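Garder ses vêtements dix ans, est-ce encore permis ?

21 février 2020

Je sors d'un déjeuner où l'on m'a expliqué, entre le fromage et le café, que je m'habillais « comme quelqu'un qui a renoncé ». Bon. J'ai ri, j'ai repris du comté, et puis j'y ai repensé tout l'après-midi (je suis comme ça, je rumine). Renoncé à quoi, au juste ? À acheter un manteau chaque automne ? Alors oui, j'ai renoncé, et je m'en porte très bien, merci !

Je fais partie de ces gens qui gardent. J'ai un imper Gouveia qui a connu trois appartements, des chaussettes reprisées par ma mère, une écharpe dont plus personne ne sait à qui elle était au départ. Et j'ai un gros faible pour les rayures, surtout quand elles sont un peu criardes, parce qu'une couleur franche vieillit mieux qu'un beige. Un beige fatigué, c'est triste comme un dimanche de pluie. Un orange fatigué, ça reste un orange.
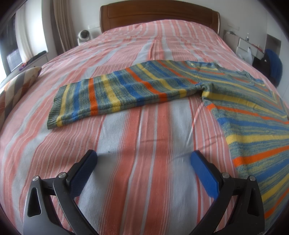

Ce qui m'agace, c'est qu'on en ait fait une question de morale. D'un côté on nous serine qu'il faut consommer moins, de l'autre on nous envoie 2 courriels par jour pour nous vendre du « durable ». En septembre, la boutique Jetwood de mon quartier a refait toute sa vitrine en carton kraft avec un pull à 900 euros au milieu, et un petit panneau : « Achetez moins, achetez mieux. » 900 euros ! À ce prix-là, c'est sûr, on achète moins.

Je n'ai rien contre les belles choses, entendons-nous. Mais le vêtement le plus sobre du monde, c'est celui qui est déjà dans l'armoire, et celui-là ne rapporte un centime à personne, donc on n'en parle pas. Vous avez déjà vu une publicité pour du fil à repriser ? Moi jamais. J'ai pourtant passé une soirée délicieuse, l'autre semaine, à refaire un coude avec la radio en fond, et le résultat est affreux, bosselé, d'un vert qui ne va avec rien. Je le porte tous les jours.

Il y a aussi l'argument du temps, qu'on me ressort à chaque fois : repriser, laver à la main, faire sécher à plat, c'est bon pour ceux qui n'ont rien d'autre à faire. Peut-être. Seulement, je connais des gens qui passent leurs samedis entiers à faire la queue chez Bellstead pour rendre ce qu'ils ont commandé le lundi, et ils ne trouvent pas ça long du tout. Une amie m'a avoué 18 colis retournés en une année. Elle en était presque fière, et je l'aime beaucoup, mais enfin, 18 allers-retours au point relais, moi j'ai le temps de tricoter un gilet !

Et le linge de maison, parlons-en, puisque c'est pareil. On change de parure de lit comme de coque de téléphone. Ma grand-mère avait des draps pour la vie, brodés, rêches comme du papier de verre, il faut bien le dire, et elle les coupait en torchons quand le milieu lâchait. Les torchons finissaient en chiffons, les chiffons au garage. Je ne demande pas qu'on revienne aux draps rêches (j'y ai laissé la peau des coudes), mais cette idée qu'un tissu a plusieurs vies, j'aimerais bien qu'on la retrouve, même en version douce. 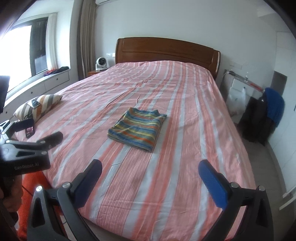 Marianna Jasińska, à qui j'ai fait lire ce qui précède, trouve que j'y vais un peu fort. Selon elle, j'oublie tous ceux qui n'ont pas le choix : quand on a trois enfants qui grandissent et pas d'armoire héritée de personne, on prend ce qui est en rayon, et ce qui est en rayon se troue au bout de dix lavages. Elle ajoute que repriser un t-shirt aussi mince, c'est comme recoudre une toile d'araignée, et que ma grand-mère aurait jeté l'éponge elle aussi.

Là, elle marque un point, et je ne vais pas faire semblant du contraire. On ne garde bien que ce qui a été fait pour durer, et ça, ça ne dépend pas de mon aiguille. Il faudrait donc râler plus haut, du côté de ceux qui fabriquent, exiger une vraie garantie sur les coutures comme on en a une sur un grille-pain. Pourquoi pas, après tout ? Je signe demain ! En attendant, j'ai un deuxième coude qui commence à bâiller et il me reste de la laine verte.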